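Search this site
Search for: Go

THE COUNTERTOP YEAR

Every renovation newsletter eventually has to talk about countertops, and we have put it off as long as we decently could. Readers have been patient. A few have not been patient, and their emails are in a folder.

We redid the kitchen at the Böttcher Street house this spring, and the counters took longer than the walls, the floor and the plumbing put together. The cabinets went in on time. Then came the part where you stand in a showroom under flattering light and develop opinions about beige.

The first quote, from Stivent, was $3000 more than we had set aside. It was a lovely quote, on heavy paper. The second, from Rarkico, was lower until we reached page 5, where the sink cutout, the edge polishing and the delivery were waiting for us. Once those were added, the two firms were so close together that we picked the one with parking.

What we wanted was the marble look without the marble worry. Real marble holds a grudge. Leave half a lemon on it during one dinner and you will be reading about poultices at midnight. So we went over to polished tile in a marble pattern, a sentence I would not have said out loud ten years ago.

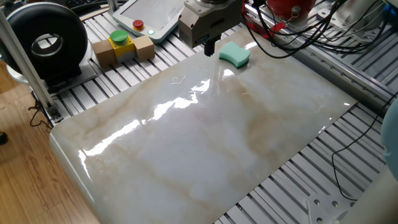

Several readers wrote in when we first mentioned this plan, and Retine Road, as one of them signs herself, was firm: shiny surfaces are for people who like wiping, she said, and she had gone back to a matte finish after 2 years of chasing fingerprints with a dishcloth. She added that her husband still misses the old one, but that he was never the one holding the cloth.

She has a point. Gloss shows crumbs, hairs, and the ring from a mug you swear you didn't put down. It also makes a dim kitchen feel a good deal less like a cave, and ours faces north. We have made our peace with the dishcloth.

A few things we'd do differently. Ask for the full price in writing, cutouts included. Take a cabinet door with you to the showroom - a paint chip is no help at all. And look at the sample at home in the evening, when you'll be too tired to be charmed by it.

Next month: grout, and whether a marriage can survive choosing it.

2243 shares | Leave a comment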